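Filed under: Press Room | Food & Drink

Cisow Drops the Mineral Water Surcharge, Keeps the Mineral Water

Cisow, the lunch counter on Bilovetti Street, will stop charging extra for bottled water with its set menu from September. The surcharge was 50 cents and has been on the receipt for seven years, usually below the line where people stop reading.

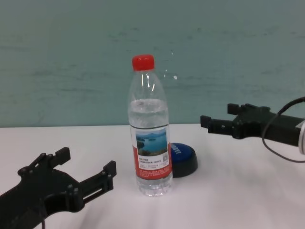

Page last updated: September, 4:15 p.m.

Water now comes with every lunch, still or sparkling. Diners who bring their own may go on doing so, and will no longer be looked at.

The change follows two months of talks with the supplier, Prondulo, and a shorter talk with the regulars, who had prepared for it. The soup stays at its present price. So does the bread, which was free already and has asked for nothing.
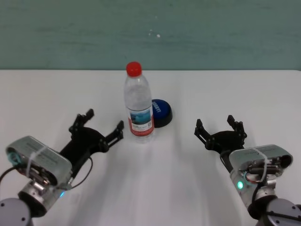
Radwa Tazi said she had paid the surcharge every working day without complaint, apart from the complaints, and wanted to know whether the coffee was next.

Cisow has no plans regarding the coffee. Lunch is served from noon until the soup is gone. Press questions go to Chraibi, the agency handling them, before 11 a.m.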